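Section 4: Setting up the vending cabinet for the first time

Read this section through before you start. Allow most of a morning. Two people are needed to move and level the cabinet, and one person can do the rest. The section applies to the Varmont 467 snack cabinet with the standard glass door. If you have the refrigerated model, use the separate booklet supplied with it.

4.1 Choosing the position

The cabinet must stand indoors on a hard, level floor. Carpet tiles are acceptable if they are glued down. Do not place the cabinet on loose rugs, floating timber floors or pallets.

1. Leave a gap of 300 mm between the back of the cabinet and the wall. The power supply vents to the rear and will shut down if it overheats.
2. Leave at least 400 mm on the hinge side so the door can open past 90 degrees. The trays will not slide out fully if the door is only part open.
3. Keep the cabinet out of direct afternoon sun. Chocolate will bloom and chip packets will swell, and neither is covered by the product warranty.
4. Check that a power point is within reach of the fitted lead. Do not use an extension lead or a double adaptor.

Caution: The cabinet is top-heavy when the upper trays are loaded. Always fix it to the wall with the bracket supplied (see 4.3) before you stock it.

4.2 Unpacking

1. Stand the carton upright with the arrows pointing to the ceiling and cut the straps. Wear gloves. The straps are under tension.
2. Lift the carton sleeve straight up and off. Keep it until the cabinet has been running for a week.
3. Remove the foam blocks from the door corners and the cardboard wedge from under each tray.
4. Take the key envelope from the coin return. It holds two door keys and one cash box key. The door keys will not open the cash box.
5. Check the glass for chips, paying attention to the lower corners. Report any damage to Dundale on the day of delivery. The carrier will not accept a claim after that.

Note: Cabinets delivered to the Tetteh depot before the December changeover have an orange wedge behind the coin mechanism as well. It is easy to miss. The mechanism will accept coins with the wedge in place but will not return change.

4.3 Levelling and fixing

1. Move the cabinet to its position with a hand trolley, door side facing out.
2. Wind the four feet down by hand until each one touches the floor.
3. Place a spirit level on the bottom tray, first across and then front to back. Adjust the feet with the 17 mm spanner until the bubble is centred both ways.
4. Open the door halfway and let go. It should stay where it is. If it swings, go back to step 3.
5. Hold the wall bracket against the wall, mark the holes, and drill. Use the masonry plugs for brick or block. For plasterboard you must find a stud.
6. Tighten the lock nut on each foot.

Caution: Check for cables and pipes before you drill. In rented premises, get the owner's permission in writing.

4.4 Fitting the spirals

Each tray holds up to ten spirals. The pitch of the spiral, meaning the gap between one turn and the next, decides what you can sell from it. A packet that is too thick for the gap will be squeezed and may not drop. A packet that is too thin will lean forward and can fall two at a time.

The cabinet is supplied with the upper three trays set for bagged snacks and the lower two for bars and boxed items. To change a spiral:

1. Switch off at the wall.
2. Lift the front of the tray and pull it towards you until it stops.
3. Squeeze the clip at the rear of the spiral and draw the spiral forward off its motor.
4. Fit the new spiral with its end pointing to six o'clock. This is the rest position. If it sits anywhere else, the first sale from that lane will either jam or give nothing.
5. Push the spiral back until the clip clicks, then slide the tray home.

Large foil bags should go in double-width lanes, which use two spirals turning in opposite directions. Fit the left-hand spiral to the left motor and the right-hand spiral to the right motor. They are stamped L and R on the rear collar. Join the two motors with the short link cable from the spares bag.

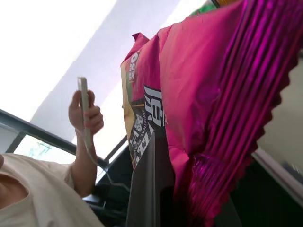 Put bags in upright, one to each turn, with the bottom seal resting on the tray floor. The top seal should lean slightly back from the glass. Do not fold the top seal over to make a tall bag fit. The fold springs open when the spiral turns and catches on the tray above. If the bag is too tall, move the upper tray up one notch and reset the price strip.

Bags packed with a lot of air need extra care. In hot weather, or if your site is well above sea level, they can grow enough to grip the spiral. Leave the last turn empty on those lanes during summer.

4.5 Loading

1. Load from the front of the lane to the back, oldest stock at the front.
2. Check that each item sits fully between two turns of the wire.
3. Put heavy items on the lower trays. No single tray may carry more than 30 kg.
4. Keep fragile items off the top tray. The drop is long, and biscuits in particular will arrive broken.
5. Close each tray before opening the next. Never have two trays out together.

Note: Push the front item lightly with one finger before you slide the tray in. It should rock and settle. If it feels wedged, the pitch is too tight and the lane should be changed as described in 4.4.

4.6 Power and first start

1. Plug in and switch on at the wall. The display will show a row of dashes, then the software version.
2. Wait for the lane check. Every motor turns a fraction and returns. Do not open the door during the check.
3. If the display shows LANE followed by a number, that lane has no motor signal. Switch off, reseat the tray and try again.
4. Set the clock. Press MENU, choose TIME and use the arrow keys. Daylight saving is not automatic and has to be changed by hand in states that use it.
5. Press MENU again to leave. Settings are saved when the display goes back to the greeting.

4.7 Setting prices

Prices are set by lane. Press MENU, choose PRICE, enter the lane code and type the amount in cents. Press OK to save. To give a whole tray the same price, enter the tray letter followed by 00.

Double-width lanes take the code of the left-hand motor only. If you enter a price against the right-hand code, the display will accept it but the buyer will be shown UNAVAILABLE. This is the most common cause of calls to the help line in the first week.

Change the printed price strips at the same time. The reader shows the price before payment, but most buyers go by the strip.

4.8 Card reader

The Udadia reader comes already paired with the cabinet. It needs a mobile signal. Two bars or more on the reader screen is enough.

1. Lift the rubber cover under the reader and press the recessed button until the light turns green.
2. Enter the site code from your welcome letter.
3. Make one test purchase from any lane with your own card. The charge can be refunded through the site page the same day.

If the signal is weak, ask for the external aerial. It sticks to the top of the cabinet and must not be run outside the building.

4.9 Test vend

Carry out a test vend from every lane before you leave the site. Press MENU, choose TEST and enter the lane code. No payment is needed. Watch each item fall, and check that the flap at the bottom opens and shuts freely.

Caution: Keep hands clear of the spirals in test mode. The door switch is bypassed and the motors will run with the door open.

If an item hangs, do not rock or tilt the cabinet. Open the door, free the item by hand and reload the lane. Two hangs in a row from the same lane mean the wrong pitch or a spiral that is not at six o'clock.

4.10 Handover record

Fill in the card inside the door with the site name, the cabinet serial number, the name of the person who did the set-up and the name of the person holding the keys. Keep the second door key somewhere other than in the cabinet.

Installation queries go to Siobhán Dunne and spare parts to Deividas Uibo, both at Dundale. The parts counter closes at noon on Tue 24 December and orders received after that are packed in the new year.

Continue to Section 5, Cleaning and routine care.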